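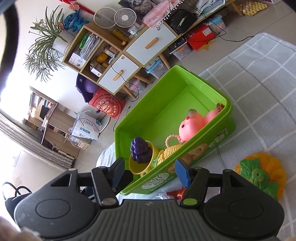 Item 3, room condition: toys in the green cookie box, cabinet behind

Brakell Play Materials Group
Minutes of the meeting held 15th February
Location: front room, Kahsay site

1. Previous minutes
Accepted with one correction. The record for the purple grapes was entered under the wrong sheet. It now reads sheet 121.

2. Matters arising
The Beltex order for replacement lids has not been placed. The supplier needs the outside measurements of the clear bins, taken at the rim and with the lid off. Carried forward.

The Veleo label stock is usable. Old labels are to be peeled before new ones go on. Double labels caused two sorting errors in August.

3. Green box
The green plastic box with the cookie print is to stay in use as the main toy box for this room. It is wide enough for the pig, the corn cob and the grapes to lie side by side. The lid was not discussed.

Agreed contents: pink pig, corn cob, purple grapes, and the yellow piece that holds the grapes. The grapes are returned to the box seated in the yellow piece. The orange pumpkin is listed separately under record 1861 and does not need to fit in the box.

It was proposed that the box be lined. Not agreed. A liner would hold crumbs and would have to be washed on a separate cycle.

The checked floor covering is to be laid flat before the box goes down. Folds under the box tip it, and the smaller pieces slide to one corner.
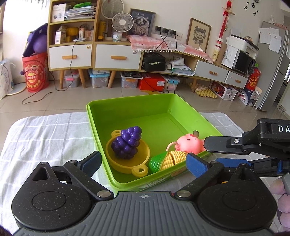

ITEM 4: CABINET, LOW STORAGE AND FLOOR

4.1 The two white drawers are assigned to small loose parts. The open shelves above and beside them keep papers and folders. Toys are not to be put on top of the papers.

4.2 The desk fans and the framed cat picture remain on top of the furniture. A request to move the fans to the floor was turned down on the grounds of cable length. Cables on the floor are to be run along the wall side where they will reach.

4.3 Egg trays are to be moved off floor level. A shelf position has not been found. The top of the refrigerator was suggested and left open pending a height check.

4.4 The storage boxes under the furniture are to be pulled out and relabeled one at a time, left to right. Contents go back in the same box until the list is complete. Expenditure code for the label work is 3275.

4.5 The purple plush toy has no record. A sheet is to be opened for it under soft toys.

5. Pieces without a fixed place
The group went through the pieces that have no assigned container. The starfish has a ridged surface and should be brushed, not wiped, so that lint does not catch. The antler-shaped piece is to be stored flat with nothing on top of it. The pink My Melody box can hold small items but is not to be used for anything heavy.

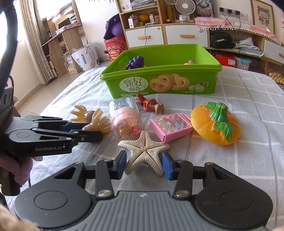
6. Point raised from the floor
Should the starfish go in the green box with the pig and the corn?
It is to be kept in a separate bin, as its rough surface may scratch the smooth plastic pieces.

7. Actions
Measure clear bins for the Beltex order. Open.
Relabel boxes under the furniture. Open.
Open a soft toy sheet for the purple plush. Open.
Check clearance above the refrigerator. Open.
Amend sheet 121. Closed.

8. Next meeting
Same room. Date to be sent with the revised record sheets.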